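Noticias del laboratorio: lo que hemos aprendido sobre enseñar a agarrar

Quienes seguís este boletín desde hace tiempo recordaréis que en febrero os contamos, con más ilusión que datos, que el grupo de manipulación de Tirketis quería comprobar si un brazo robótico aprende mejor de muchas demostraciones parecidas o de menos demostraciones bien variadas. Pues bien, ya tenemos resultados, y nos apetecía compartirlos con calma antes de que salga el informe largo (que saldrá, lo prometemos, aunque las tablas se nos están resistiendo).

El planteamiento era sencillo de explicar y bastante laborioso de llevar a cabo. Grabamos 2070 demostraciones de una misma familia de tareas: acercarse a un objeto pequeño que está sobre una mesa, cerrar la pinza y llevarlo a un plato. Después de revisarlas una por una nos quedamos con 1849. Las demás tenían fallos de sincronización, o bien la persona que guiaba el brazo se había arrepentido a medio camino, cosa muy humana y muy poco útil para el entrenamiento.

Con ese material entrenamos 2 versiones del mismo modelo, al que en casa llamamos Grajales. La primera recibió las demostraciones tal cual. Para la segunda usamos Widby, una herramienta nuestra que agrupa las trayectorias según cómo se aproxima la pinza y va descartando las que casi se repiten. A cada versión le dimos después 80 intentos en posiciones que no había visto durante el entrenamiento, y la segunda salió ganando con claridad, sobre todo cuando el objeto estaba cerca del borde de un plato y había que entrar con cuidado.

Lo que más nos sorprendió fue el peso de los últimos centímetros. Habíamos dedicado meses a discutir sobre la trayectoria completa — los compañeros de Dastonico, que nos ayudaron con la evaluación, pueden dar fe — y resulta que casi toda la diferencia entre las dos versiones se concentra en el momento en que los dedos, todavía abiertos, se colocan a ambos lados de la pieza.

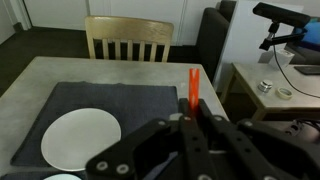

Por eso hemos decidido que la próxima tanda de grabaciones, prevista para octubre, dedique bastante más tiempo a esa fase: entradas desde distintos ángulos, correcciones pequeñas, aproximaciones que empiezan torcidas y acaban bien. También queremos probar con piezas más bajas y con telas de distintos colores bajo los platos, porque sospechamos que el modelo se fija en el fondo más de lo que nos gustaría.

Si trabajáis en algo parecido y queréis echar un vistazo a los criterios de agrupación de Widby antes de que los publiquemos, escribidnos respondiendo a este mismo boletín. Tardamos un poco en contestar, pero leemos todo lo que llega.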